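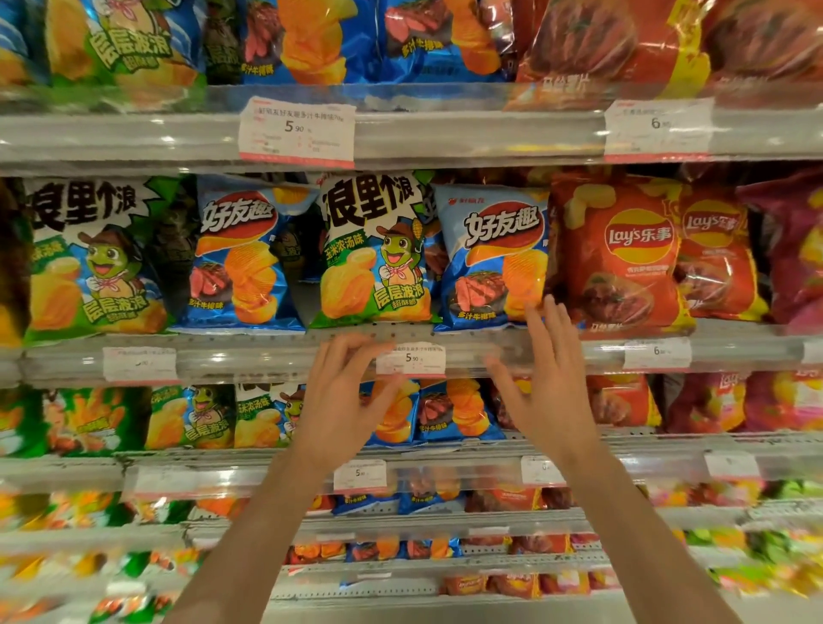 Re-teaching the crisp bay

Posted December 28, 2022 by Lakatos

The two-armed picker at Mukcombe has been off the snack shelves since the gripper cable on the right arm failed. I replaced the cable before the break and spent yesterday and this morning getting the bay back into a usable state. Notes follow, mostly so that I have them in January.

The cable had broken inside the sleeve at the wrist. It tested fine with the arm parked and went open circuit once the wrist turned past a certain point, so I lost half a day suspecting the Vivix controller. If the fault log shows gripper dropouts at one end of the wrist travel only, check the cable first. The old tie held it too tightly against the bracket. The new one has a longer loop and a softer clamp, and it gets looked at every 2,000 picks.

After any work on the wrist the tool offset has to be measured again. I use the pin and plate that came with the Prerero stand. Touch the pin from four directions, let the software work out the offset, then repeat. The two results should agree to within 2 mm. Mine were further apart than that the first time – a screw on the mounting ring was not fully down.

Next, the shelf. The rows are fronted with clear plastic edges carrying the price labels, and the depth sensor does not cope well with clear plastic. Left to itself it either ignores the edge or puts it some way behind where it is, and the fingers then catch it on the way in. I gave up on sensing it. Each edge is now entered by hand as a solid block, measured from the upright, with 20 mm of clearance added above it. Labels that stick out or sit at a tilt come inside that margin.

Crisp bags are a poor thing to grip. They are mostly air, the printed front is shiny, and neighbouring bags overlap, so the outline the camera finds is often one and a half bags. The blue steak-flavour ones standing next to the green and white corn ones separate well on colour. Two red Lay's bags with one partly behind the other do not, and the picker still treats them as a single wide bag about one time in five.

What works best is to come in low at a bottom corner, close slowly, then tilt the bag forward before lifting. Gripping the middle of the front dents the bag and it slides out. Closing force is down to the lowest setting that held through some 200 test lifts. Higher settings held no better.

Still to do:

- Left arm cable, same sleeve, same age. Replace it before it fails.
- Re-measure the bottom row. The perforated strip there confuses the edge fit.
- Save the shelf file under a new name. I have overwritten it once already.

Get new posts by email. You can unsubscribe at any time.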